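Call for singers and players - Warnura, new work for choir and small orchestra

3 min read

Posted 1 April 2026

We need voices. Also strings, two horns, and one percussionist who doesn't mind a lot of waiting. Warnura is a one-hour piece for mixed choir, narrator and chamber orchestra, first performance this October in Lidham, second one a week later in Womthorpe. The score is finished except for the last few pages, which are promised.

Who we're looking for

Choir: all parts, but mostly tenors and low altos. Sopranos, we have a fair number already, please apply anyway, there's a small offstage group that still needs filling. You should be able to hold your part with somebody singing something else in your ear. Sight reading helps. Not a must - we send out practice tracks, one per part, piano only.

Strings: violins, violas, one more bass. Viola part is the hard one. Lots of high stuff in the third section, have a look before you say yes.

Horns: two. Second horn needs a solid low register.

Percussion: one player. Vibraphone, bass drum, a set of tuned glasses. We have the glasses. We don't have the vibraphone, so if you own one say so in your email.

Narrator: spoken role, English, no singing. Long text, some of it over music and in time with it. Stage experience would be good, but we'll hear anyone with a clear voice.

No age limit at the top. Under 18s welcome in the choir with a signed form from a parent.

Money

Choir is unpaid. Sorry. Travel is refunded from anywhere on the Lidham to Womthorpe line, keep your tickets. Players get a flat fee of 1000 for the whole project, rehearsals and both concerts. Narrator gets 2000. Paid after the second concert, by bank transfer, usually within the month.

Sheet music is on loan. Pencil only please!! Last time we had to erase ball point, it doesn't work.

Rehearsals

Choir from early summer, evenings, weekly, with a break in August. Orchestra joins in September. Full rehearsals are long, bring food. You can miss two choir rehearsals, more than that and we need to talk. Nobody can miss the dress rehearsal in Lidham, it's the only time we get the hall before the audience does.

Choir rehearses at Chae House, side entrance, up the stairs. There is a lift but ask for the key first. Piano is upstairs too, tuned twice a year. Parking is bad, bus stop is right outside. Auditions are in the same building. There's a kitchen you can use in the breaks, tea and coffee provided, bring your own mug. 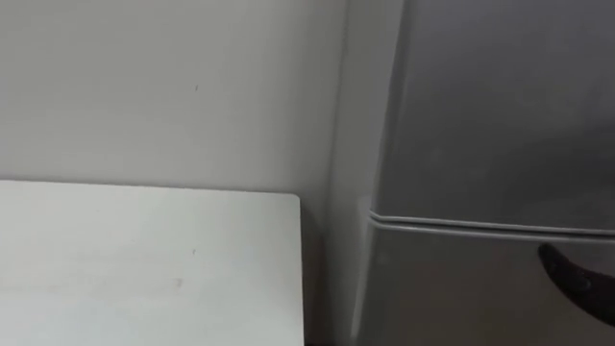

Kitchen, table and fridge

Auditions

Short, ten minutes. Choir: one song of your choice, any style, then some scales and a bit of the score which we hand you on the day. Players: one slow piece, one fast, plus the excerpts (we email these out when you apply). Narrator: two pages from the text, sent the day before. We have a pianist for the singers, bring a clean copy in the right key.

Can't make it in person? Send a recording. Phone is fine, no edting, one take.

How to apply

Email the Warnura project office with your name, voice or instrument, a few lines on what you've sung or played before, and which evenings you can't do. Put the part you want in the subject line or it will get lost. No long CVs. There are 29 choir places left and they go as we fill them, so don't wait for a closing date, there isnt one. Orchestra places close as soon as each chair is taken.

We answer everybody, may take two weeks. If you hear nothing after that write again.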